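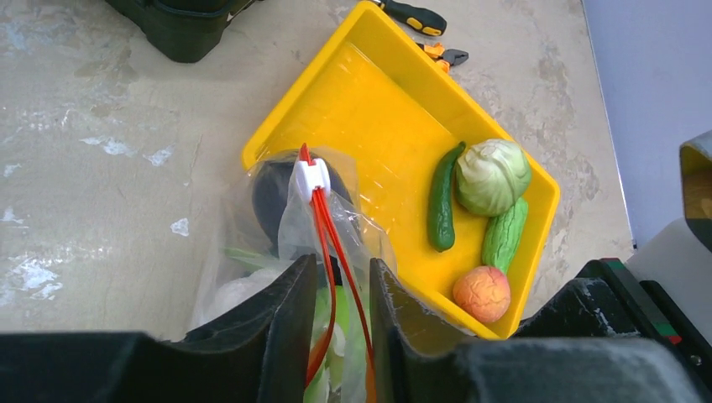

Laurier Robichaud, bench notes, 31st July
cc Francine Desjardins

Wrist cam stream into Pluslow working again. Was the timestamp thing after all: camera node stamping on arrival, joint states stamping at source, so every cloud got projected with a stale wrist pose. Looked like bad hand-eye calibration. Spent all morning recalibrating for nothing. New calibration is no better than the old one, put the old one back.

Fix is in the driver branch. Measured lag 149 ms, now subtracted before the transform lookup. Hard coded for the moment, yes I know. Should be a parameter.

Segmentation on the tray:
- cucumber, cabbage, peach fine, masks stable when the wrist moves
- ribbed gourd keeps splitting in 2 lengthwise, the ribs give it a false edge. Merge step helps if I loosen the normal threshold but then peach and gourd become one blob where they touch
- clear bag is hopeless. Depth comes back full of holes and the network labels whatever it sees through the plastic. Dark round thing inside gets a confident mask and the planner happily offers a top grasp straight through the bag

So: need a bag class that wins over anything inside it. Francine suggested using the red cord and the white clip as the cue, find those first, then grow the region from there. Tried it quick and dirty with a color threshold. Cord comes up nicely against the yellow but the mask breaks wherever it passes between the fingers. Self filter is eating it. The finger model in the URDF is padded too much, trim the padding and retest.

Also self filter doesnt know about the finger tips at all when the gripper is narrow, so the planner saw them as an obstacle sitting in the tray and refused everything. Took me far too long to spot. Workaround: crop the bottom of the depth image before it goes to the octomap. Ugly, loses the near rim.

Planner: Doucette config, timeout up to 200 ms from the default, fewer "no solution" on the grasps near the right inner wall. Still picks silly elbow flips now and then. Add a joint cost, dont just raise the timeout again.

Highlights on the tray floor read as a raised patch in some clouds. Try lower exposure before touching any code.

To do
padding in URDF
lag as parameter + note in the readme
label a batch with the bag in diferent folds, Francine has the tool open already
ask her if the Utthorpe weights had transparent stuff in the training set

Bag file from this afternoon is on the share under pluslow/traylag. Dont delete the earlier one, I want to replay both with the fix on.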